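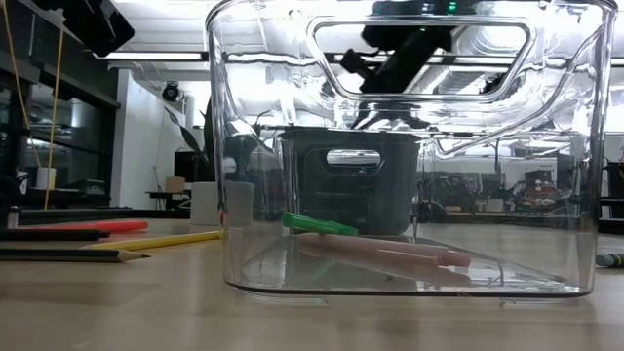 Progress report to the Bisitz Fund
School supplies reuse project, Ogbonna Street center
Period covered: through February
Prepared by Rakiya Mohammed

Summary

The grant pays for sorting, testing and handing out used writing supplies. Work started on schedule. We have collected almost 2,000 items from office cleanouts and end-of-term school boxes. Pens are the largest group, followed by pencils and markers. Spending is within budget.

Sorting

Everything is sorted by hand on a table. Markers go in a clear bin so that the colors show without anyone taking off a lid or digging. Pens, pencils and highlighters are tested on scrap paper first. Dried-out markers are set aside and do not count toward our totals.

In the first weeks we sorted by color and then by type. This was slow, and Marlina Kusuma changed the order so that type comes first. Color is now only checked when a set is being made up for a classroom. We also stopped removing stickers and printed names from pens – it took too much time and the schools did not mind.
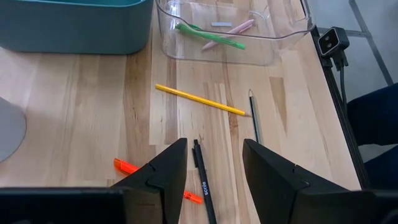
Are pens with a company name on them accepted?
Any pen that writes is accepted, whatever is printed on the barrel. Schools can ask for plain ones when they order.

Distribution

We have filled 98 classroom sets and delivered them to schools in the Skonik district. Each set holds pencils, pens, markers and at least one highlighter. Another 225 pencils went to the after-school program at Vurken Hall, which asked for pencils only. Orders for markers are higher than we planned for, and orange and pink run out first.

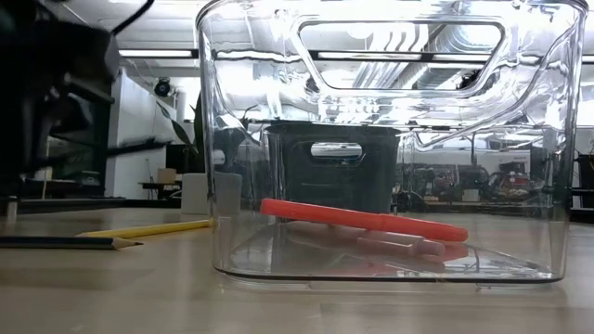 Page 2

Problems

Pencils arrive in mixed condition. Many need sharpening before they can go out, and our one electric sharpener broke in the second month. A replacement was bought from the equipment line. Storage is still short. We have asked the center for a second shelf and are waiting for an answer.

Next period

We have requests for 197 more sets. Marlina will contact two more offices about collections. We do not need to change the budget, but would like to move the unspent printing money to bins and labels – please confirm that this is allowed.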